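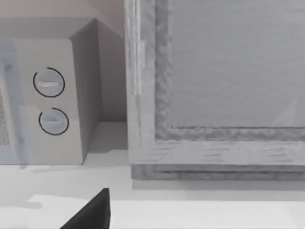
Begoñe said the ferry would go without them, she'd seen it do that to a whole wedding once, bride and all.

So they ran. Well. Ira ran. Begoñe walked fast with the good bag on her shoulder and kept talking, and the boy came behind dragging the suitcase with the wheel gone.

Ten past six. Last boat off Plosard till Tuesday.

"Did you lock up?"

"I locked up."

"Did you give him the key?"

Ira stopped. The key was in her coat. Of course it was, she could feel it now, cold little thing, digging in at the hip. Two weeks of the old man's kitchen, two weeks of tins and coffee and his letters spread all over the worktop, and she'd walked out with his key.

"Post it," said Begoñe.

"He's got no letterbox, he nailed it shut."

"Then keep it."

"I can't keep it."

"He owes your mother 2,000. Keep the key."

That was the thing, wasn't it. The 2,000. It had been 2,000 since before Ira was born, never a penny more or less, no interest, and every Christmas her mother brought it up over the sprouts. Go and get it, she'd said. You're his favourite. So Ira went. Two weeks. She'd washed his shirts and cooked his fish and read him the paper and not once, not one single time, had she managed to say it.

He'd said it, in the end. This morning. Back to her, waiting on the kettle.

"You've come about the money."

"No."

"You're a bad liar, your mother was a good one."

Then he'd made the tea and talked about Rarnuton for an hour, the winters there, the dog that ate a glove. Nothing else about money. She'd packed with her face burning.

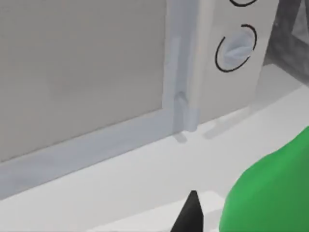
The old man's kitchen, half past nine, the microwave on the worktop.

The horn went. One long one.

"That's the five minute," said the boy.

"That's the two minute," said Begoñe. "Benítezes don't miss boats. Come on. Come ON."

Down the steps, the steep ones, rail all rust. Gulls screaming. Smell of diesel and chips. The man at the bottom had his hand on the chain already and was looking at them the way you look at weather.

"Three?" he said.

"Three," said Begoñe.

Ira had the key out. She didn't remember taking it out. She turned it over and there was tape round the top of it, brown parcel tape, gone soft, and writing on the tape. His writing, the capitals he used for shopping lists. She had to hold it up to the light.

BOX UNDER STAIRS.

She hadn't looked. Two weeks she'd carried that key to the shop and back and never once looked at it. She knew the box too, green tin, Clekia Biscuits on the lid, she'd hoovered round it every other day.

"Is she getting on or what?" said the man.

It might be the money. It might be gloves. It might be every letter her mother ever sent him, tied up in string, and then what.

"Ira."

"There's another one Tuesday," said Ira.

"You've got work Monday!"

"I know."

Begoñe looked at the key, then up the hill, then at the boy, who was allready on the boat and eating something. She put the good bag down. Took out the flask, and the sandwiches, the egg ones, and shoved them at Ira's chest.

"He'll have had nothing since dinner," she said. "Don't let him tell you he has."

The chain went across. Ira was on the third step by then, the wrong side of it, going up.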